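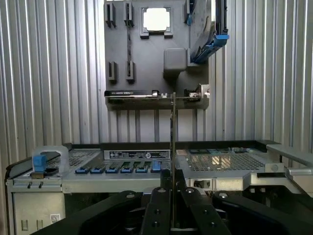 May 24, 2018

Workshop book, Tarulari (the puppet piece, still no better title)

First full stumble-through of act one with the lights on and I am still buzzing. We got from the harbor opening to the end of the storm without stopping, 50 minutes on the clock, and the shadow section finally reads from the back row! I sat in the last seat on the left and could follow the old fisherman the whole way across the sheet.

What changed since the last entry: we moved the lamp back 7 feet and dropped it to knee height. The shadows got softer, which I was worried about, but they also got huge, and the boat now fills the sheet when it turns. Gorgeous. The one problem is that anyone crossing behind the puppeteers throws a shadow too, so crossings go upstage of the lamp from now on. I put a line of white tape down. Please leave it there even if it looks messy.

Fisherman puppet: neck joint is loose again. I restrung it with the braided cord and a double knot and it held through the storm, then started to nod on its own during the quiet bit afterward. It looked like he was agreeing with the narrator. We laughed a lot but it has to go. Next try is a leather washer between head and collar. If that fails, back to the wire pin we used on the Flallel show, ugly but it never moved once in the whole run.

Sea cloth: the new silk is wonderful, so light it hangs in the air for a beat after you let go. Too light for the big wave though. Tried fishing weights in the hem, too clacky on the floor. Tried a length of curtain chain in a fabric sleeve, much better, almost silent. Sew it in properly before the next run (it's only safety-pinned now, mind your hands).

Sound: cue 12 came in late twice. I think it's the call and not the operator, the standby is buried in the middle of the narrator's long speech. Moving the standby up to "the nets were empty." Thunder sheet is still better than the recorded thunder and I will keep saying so. Could we hang it a bit higher so the tall people stop hitting it with their heads?

Money: 851 spent so far on the build, most of it silk and the dimmer repair. Volitz says the rental lamp can stay with us through August if we cover the bulb, so I said yes on the spot.

House: Sobczak Hall has confirmed 100 seats for us, with the front row pulled out so the sea cloth can spill over the edge of the stage. I am so happy about this. It means the wave can come right up to people's shoes. Need to check the floor there for splinters before we drag silk across it.

To do
- leather washer, fisherman neck
- sew chain into hem
- new standby for 12 into the prompt book
- spare bulb
- gull wings, second pair, lighter card
- try the storm with one fewer person on the cloth, I think four can do it

Also, the gull that flies over the audience works! Fishing rod, black line, a slow hand. I want three of them. Probably can only manage two. Start on the second tomorrow, same pattern, wingtips a little longer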